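Ticket 2417
Product: Stirkar fleece sheet, double, pink
Subject: Lint from the sheet sticks to everything I fold on the bed
Opened by: Emiliano Mansilla
Handled by: Chin-lung Kwan, Gester Home Textiles
Opened: January 2023
Status: Solved

First message (Emiliano)

Good morning. I bought the Stirkar fleece sheet from your shop and the sheet is very warm, I have no complaint about this. My problem is with the laundry. I fold all the clean clothes on the bed, as there is no other large surface in my home. After folding, the dark clothes and the jeans have small pink hairs on them, mostly at the seams and inside the pockets. I have washed the sheet 4 times, always at 40 degrees with liquid soap. The hairs became fewer after the second wash, but then they stayed the same.

I also have a white fluffy blanket, which I keep folded on the same bed. On the blanket the pink hairs are easy to see. I tried to remove them with a clothes brush and it only pushed them deeper.

Reply (Chin-lung)

Dear Emiliano, thank you for the clear explanation. Please tell me three things: do you use fabric softener, do you wash the sheet together with the blanket, and on which part of the bed do you fold the jeans? 

Second message (Emiliano)

I used softener in all washes. The sheet and the blanket went together two times, to save water. The jeans I fold beside the blanket, on the side nearer to the door. The rolled quilt and the pillow stay at the other side and they have very little lint.
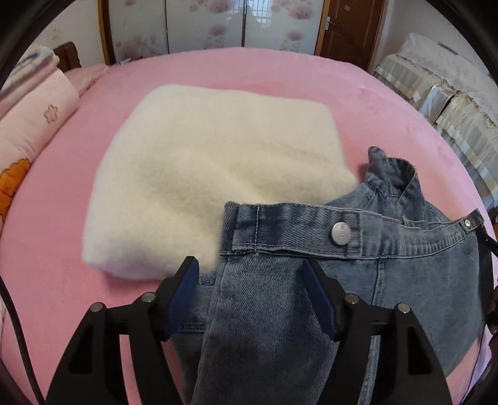

Can I dry the fleece sheet in the machine?
Use the low heat setting only, take the sheet out while it is still a little damp, and clean the lint filter before and after.

Steps given (Chin-lung)

1. Wash the sheet alone, inside out, at 30 degrees. No softener.
2. Shake it well outside before you put it back on the bed.
3. Wash the blanket alone too, on the gentle program, and let it dry in the air.
4. Turn the jeans inside out, empty the pockets and shake each leg. Then fold them on a flat cotton cloth spread over the fleece.
5. For the hairs already in the blanket, use a damp rubber glove and stroke in one direction only.

Result (Emiliano)

I did all the steps. For step 4 I used an old Clorkix tablecloth. After the first wash alone, the filter had a thick pink layer, and after the second it was nearly clean. The jeans have no more hairs. The blanket needed the rubber glove for two evenings, but now it is white again. In one back pocket I still found a little lint, which I think is from before.

Closing note (Chin-lung)

Customer does not want to return the sheet. Washing advice without softener sent to him by e-mail. Ticket closed.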